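Eynon Consumer Group Questions "Sleep Tax" Savings Claimed for Plullden Mattress Toppers

Group asks maker to publish its test results before the March sales begin

EYNON – The Eynon Household Buyers Group today called on Lekilano, the company behind the Plullden line of mattress toppers, to back up its claim that a topper can add years to the life of a worn mattress. The group says the claim appears on packaging, in store displays and in radio spots, and that it has yet to see a single page of evidence for it.

"We asked a simple question in writing and got a brochure back," said Zuzanna Duda, the group's chair. "The brochure repeats the claim in larger type. I don't call that an answer."

Lekilano advertises that households skip a "sleep tax" of $210 by buying a topper in place of a new mattress. The group wants to know which mattress that number is based on, how old it was, and who slept on it.

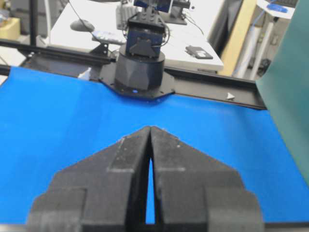

Black gripper fingers over a blue tabletop.

The group's own look at the question was small, and it does not pretend otherwise. It sent a questionnaire to members who had bought any brand of topper, and 83 replied. Many liked the feel for the first few weeks. Fewer could say that the dip in the old mattress had gone away, and several wrote that they could feel it just as well through the new foam. A questionnaire can't settle how long a mattress lasts. The group's point is that Lekilano has not shown it has anything better.

"A soft layer on a sagging bed gives you a soft sagging bed," said Alun Mathias, who sold bedding in Korley for over 15 years before he retired. "Maybe this one is different. I'd be glad to read the report, if there is a report."

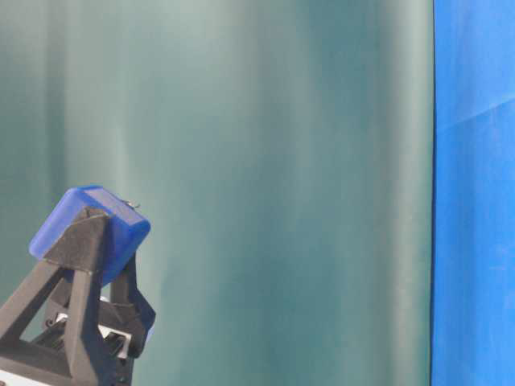 Foam is sold largely on words such as "support" and "recovery," and shoppers have few ways to check either one in a store. Most people press a sample with a thumb, watch it rise and reach for a wallet. A rounded blue block pinched in a dark gray gripper looks convincing too, but a small piece held for a moment says very little about a full-size topper under two adults, night after night, in a warm bedroom. The group would like to see results for whole products, on mattresses that are already worn, with the starting condition written down. It would also like the word "support" to come with a meaning.

The return policy is a second sore point. Plullden toppers carry a "no-risk" trial, but buyers must pay the return shipping and must send the topper back in its original wrap. Members reported that the wrap has to be cut to get the topper out.
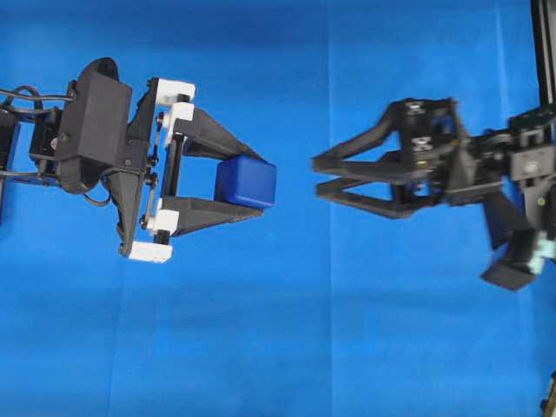 Two robotic grippers, the left one holding a blue cube.

The group is asking Lekilano to do 2 things: publish the full testing behind the mattress-life claim, and drop the words "no-risk" until the trial costs the buyer nothing. It has also asked stores in Eynon and Korley to take down the "sleep tax" displays in the meantime. One store has agreed. The others said they would wait to hear from the maker.

Shoppers thinking about a topper are urged to check the old mattress first by laying a broom handle across it and looking for a gap underneath. Keep the receipt, and take a picture of the wrap before cutting it.

Copies of the questionnaire and the letter to Lekilano are available on request from the group's office, mornings only.

Press contact: Elin Kneath, Eynon Household Buyers Group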